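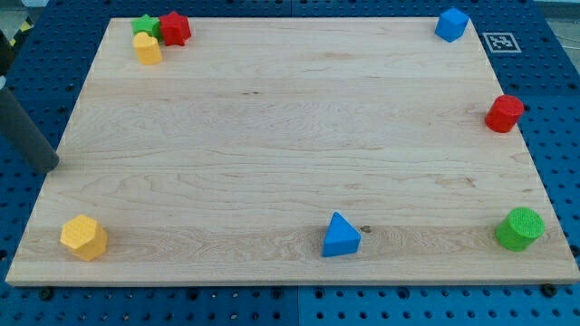 Large Maple-Color Board with Shape Blocks

Home | Products | Boards and Trays | Large Board

Product code: JEKEL 43
Maker: Siqueira, for the Jekel line
Delivery: from our store room, usually within the same week

The large board is the biggest piece in the Jekel line and the one our customers ask for most. It is a wide, flat rectangle of pale wood, and it is made for laying things on top: blocks, puzzles, counting pieces, letters, whatever the child has in hand this day. It has no rim and no grooves. Small children can push a block from one side to the other without meeting an obstacle, and an adult can wipe all of it with one movement of the cloth.

We sell the board alone or together with the shape blocks. The blocks are in simple forms – stars, a heart, a cube, a cylinder – and in strong colors, such as red, green, yellow and blue. If you already have blocks at home from another maker, take the board alone. It works with any of them.

About the wood

Each board has its own grain. Usually the lines run along the length, in long waves of a honey tone, and in some places you will find darker knots or thin lines. Sometimes there is a part near one of the long edges where the grain turns and makes swirls. We do not choose the boards to be without knots, and we do not hide them with filler. If you order two boards, they will look like sisters and not like twins.

Many customers write to ask if they can choose the grain. For one board the answer is no, I am sorry. For schools which order several, Neusa Miranda in our store can put together boards of a similar tone. Please write this in the comments field of the order, and not in a separate email, or it can be lost.

The color is the color of the wood. It becomes a little deeper with the years, and faster when the board stays by a window. If you leave a box or a tray on the same place for months you can get a lighter mark below it. The mark becomes weaker after the board has been some time without cover.

The long edges are left straight so you can put two boards side by side. On these edges you will see a thin strip lighter than the top. It is normal.

What is in the box

Board alone: one board, one cloth, one small tin of Calen wax.
Board with blocks: the same, plus the blocks in a cotton bag with string.

The box is flat and heavy. We ask that somebody is at home to receive it, as the carrier will not leave it at the door. The carton has two layers at the corners since we changed our packing in October, and the number of damaged corners went down a lot. If yours comes with damage anyway, keep the carton and send us a photo of the corner and of the label.

The blocks

They are short and thick, easy to hold with the whole hand. The star has five points and stands well when it lies with the flat face up. The heart is the favorite of the little ones and also the one which disappears first, so we sell it separately (see Spare pieces). The cylinder can stand on its base or it can roll, and on a table which is not level it will roll to the floor. Put a folded towel along the lower side if this happens every time.

Colors can be a little lighter or darker from one batch to the next. When you buy spare pieces, tell us the month of your first order and we try to match.

Where to put it

The board needs a flat support under all its area. A dining table is good, and a low school table is good if it is as wide as the board. It can also be used on metal benches with holes, as in many workshops and school labs. On these benches I recommend the thin felt pads (not included), because a bare board can slide when somebody leans on it.

Please do not put it on:

– a radiator, or directly on a floor with heating
– a balcony or garden table where it can take rain
– two supports with an empty space in the middle, it can bend with time

On the floor it works well for children who prefer to sit or lie down. Put a thin rug under it and clean the lower face before you bring it back to the table, as it collects sand.

Ideas for use

These come from teachers and parents who wrote to us. We tried most of them in our own showroom with visitors.

Around the edge. Place the pieces near the edges of the board and leave the middle free. Ask the child to bring to the center all the stars, or all the red pieces. A red star belongs to both groups and here the discussion starts. Marlene Lacerda, who teaches a group of four-year-olds, does this on Monday morning as the first activity of the week.

Far and near. Put one piece in each corner and sit at the long side. Which one can you touch without standing up? Simple, but small children like it very much.

Build in the middle. Only pieces that the builder asks for by name can enter. "The blue one" is not enough, it must be "the blue cube". It is good for children who are learning the language, and I say this as a person who learned English late.

Drawing around. Tape a big sheet of paper on the board and draw the outline of each block. Use paper tape and take it off the same day. Strong tape can pull the wax.

Cleaning and care

For every day, a cloth with a little water is enough. Wring it well. Wipe along the grain and dry with a second cloth. If there is paint or glue, let it dry first and lift it with a plastic scraper, then wash the place with neutral soap. Do not use alcohol or chlorine, and never the rough side of the kitchen sponge.

Wax the board two times in the year, more if it is used in a school. A piece of wax of the size of a bean is sufficient for a quarter of the board. Spread it, wait 40 minutes, and polish with a dry cloth. Do also the lower face – if you wax only one side, the board can take a curve.

Scratches of little depth go away with fine sandpaper, always with the grain, and wax after. For a deep cut, write to Jeferson Fagundes in the workshop with a photo. He will tell you if it can be repaired at home or if it is better to send the board to us. The repair is free in the first year, you pay only the transport.

The blocks are cleaned with the same cloth, but they do not like to be in water. Please do not wash them in the sink.

Storage

Keep the board lying down, or standing on its long edge against a wall, quite vertical. The Cekon wall holder fits this board and keeps it a little away from the wall so the air can pass. The holder comes with screws for brick. For plaster walls you must buy others.

Spare pieces and accessories

Star, each color
Heart, yellow
Cube, blue
Cylinder, red
Cotton bag with string
Felt pads, set
Calen wax, small tin and large tin
Cekon wall holder, large

The large tin of wax lasts many years in a home. For a school with 3 boards or more it is the better price.

Orders from schools

Schools and libraries can pay after delivery, against invoice. Send us the order on paper with stamp, or a PDF with signature. Zuleica Conceição answers these orders and she will confirm the date with you by telephone, so please give a number where somebody picks up in the morning.

Orders above 1000 in value travel without transport cost. Below this the cost depends on the postal code, and you see it in the cart before you pay.

Returns

You can return the board in 43 days if it has not been waxed again or sanded. The blocks can be returned only with the complete bag. We pay back in the same way you have paid.

Questions about the product

Write to Rosângela Teixeira through the contact form. I read all the messages myself, in Portuguese, English or Spanish, and I answer normally the next working day. Please put the product code in the subject.

Back to Boards and Trays | Small Board | Board with Rim | Care Products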